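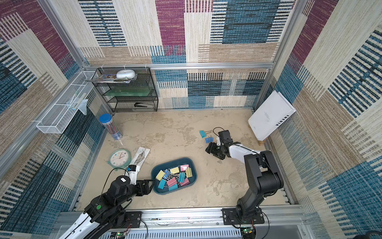
The Murthy cell, both arms over the floor, tray of binder clips at front.

Murthy cell stoppage: frequently asked questions

Compiled by Cillian Kinsella, Nurden cell support. Last touched in March, when the questions began repeating themselves.

What happened?
The right arm stopped dead halfway through a tidying run, with a binder clip in its fingers. The left arm carried on for up to 7 seconds as if it worked alone. The two are supposed to stop together. They didn't, and that is the part we care about.

Was anyone hurt?
No. The operator was at the desk, out of reach. The clip was dropped and has made a full recovery.

So what was the fault?
A cable at the right wrist. It arcs over the forearm, and at full stretch it was pulling on its connector until the gripper lost its signal. The controller saw the loss and braked that arm, as it should. The message telling the left arm to brake went into a queue behind two routine status reports, where it waited its turn politely.

Why was a stop message in a queue at all?
We asked Plonddale, who wrote the controller software. Their reply used the word "legacy" four times.

Did the emergency stop work?
Yes. The red button cuts power to both arms and has never heard of the queue. If you are wondering whether to press it, press it. You will not be asked to write an essay.

Can I use the cell now?
Yes, at reduced speed, with both gates below signed off in the log:
Wrist cable checked for slack with the arm fully extended.
Stop test run from each arm in turn, with the other one moving.

The right arm has stopped and the left one hasn't. What do I do?
Hit the emergency stop. Do not reach in to rescue the clips, the clock or the book. Stationery is replaceable, and we have a great deal of it.

Can I just restart it from the desk?
You can, and two people did. The arm came back, moved a little and faulted again, this time with less evidence left in the log. Please leave it off and call support.

I taped the cable down. Is that all right?
It is not. Tape moves the strain to the next joint along, where it is harder to find. Take it off and tell us which joint.

Does this affect the Endby cell?
Endby has the same software and a longer cable. It gets the stop test as well. It has not faulted, a fact its users mention often.

When does full speed come back?
When Plonddale's fix sends the stop message ahead of everything else and it passes our test on both cells. Asking daily has been tried.

Who do I report a fault to?
Cell support, extension 27. Leave the power off and the log window open, and note which arm stopped first.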